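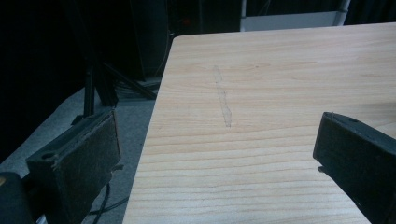 Ní Chonaill

Pale wood tabletop

A pale wood tabletop is a flat table surface made from light-coloured timber, most often pine or something close to it, and left light instead of being stained dark. I've lived with one for years and grown very fond of it (too fond, my family would say), so this entry for the Trornia household pages is going to wander a bit!

Appearance

The first thing you notice is the grain. On a blond softwood it shows as thin tan stripes on a cream ground, and the stripes change completely depending on where you stand. Bend down close and they're crisp and tightly packed. Look across to where the ceiling light catches the finish and they fade off into a plain bright glow. I love that. The stripes come from the way a tree grows: pale wood in spring, when it's putting on size quickly, and a darker, harder line later in the season.

Edges vary a lot. A slightly rounded one is kinder to elbows and hips, and it doesn't splinter as readily as a sharp one. In Viltatthorpe, where I grew up, people used to run a thumb along the edge of a table before they'd even look at the top, and I still do it in shops.

Marks and smudges

Light wood shows everything. Grey marks are the commonest in my house, and they can be maddening to identify, because pencil and an ordinary scuff look much the same once they're faint. The one in the photo is long and thin at one end and spreads into a sort of loose outline at the other, running across the grain. Pencil scribble? A scuff? I couldn't swear to either.

My usual order of attack is a dry cloth, then a soft white rubber, worked along the grain with hardly any pressure. If that does nothing I try a damp cloth with a drop of washing-up liquid, wrung out until it's barely wet, and I dry the wood straight afterwards. Scouring pads are a bad idea on any finished top, as they take the shine off in a patch and then you've got a dull spot as well as a smudge. Coloured rubbers can leave a pink smear, which I learned the hard way one August.

Sanding is the last resort. Go with the grain, use fine paper, and be ready to refinish the whole top, or the cleaned bit will stand out like a plaster on a knee.

Finishes

Oil, wax and varnish are all used. Oil soaks in and is easy to patch, but it tends to warm the colour. Wax feels lovely and hates hot mugs. Clear varnish is the toughest of the lot and reflects the most light, though a deep scratch in it is a nuisance to mend. My own table in Inen has 2 coats of a water-based varnish, left 4 hours between them, and it's kept its colour nicely.

Colour change

Pine yellows as it ages, and sunlight hurries it along. Anything left in one place near a window will leave a paler shape behind, so I shift the fruit bowl about whenever I remember.

See also: Softwood; Table; Wood finishing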